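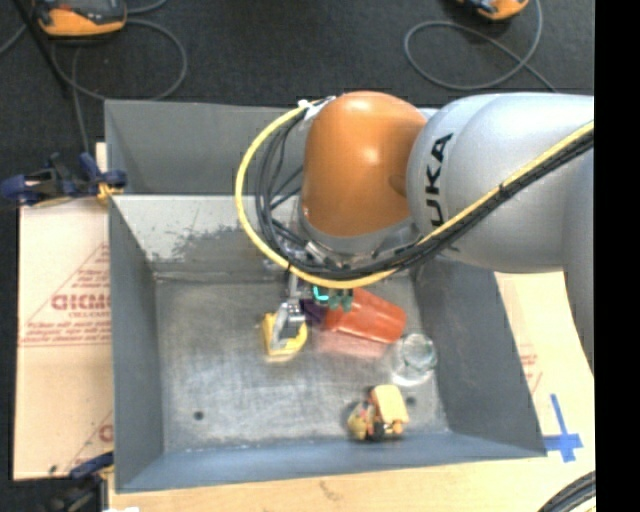
Item 2 - Gray metal bin, Koltitz packing room

Hefin Sayce reported that Telside wants 1000 mixed orders packed from the open bin in March. The meeting was not convinced. Small things on a floor that size take time to find, and the red-orange cup was lying on its side. Tastov's claim that cups "stay put" was noted - no evidence was offered.

Meredith asked for 8 dividers. Cost unknown, so not agreed.

Action: Hefin to get a written price by Thursday. Item stays open.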